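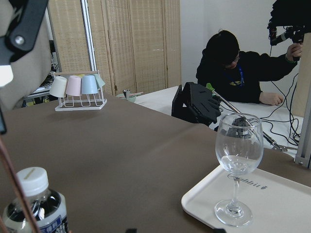 Myrtle Begay wrote to us in June that she had walked past Walach's bronzes for years and never known who made them, and could she please see the drawings too? She can now! We have catalogued 200 works on paper, 62 of them never shown before, and the early charcoals are a joy (big, smudgy, full of second thoughts).

Your grant also paid for framing. Ghislain Hawthorne has finished 25 frames and the rest are under way. Two loans from the Baptiste collection are still unsigned, so the hang may change a little in the back gallery.

Jade Lockwood is editing the catalogue essays and wants one more on the Vonine years, when Walach gave up casting and turned to paper. We'd love you to come and see the studies before they go up.

Filed under: Exhibitions, Sculpture, Funded projects

This site uses cookies. Accept | Manage settings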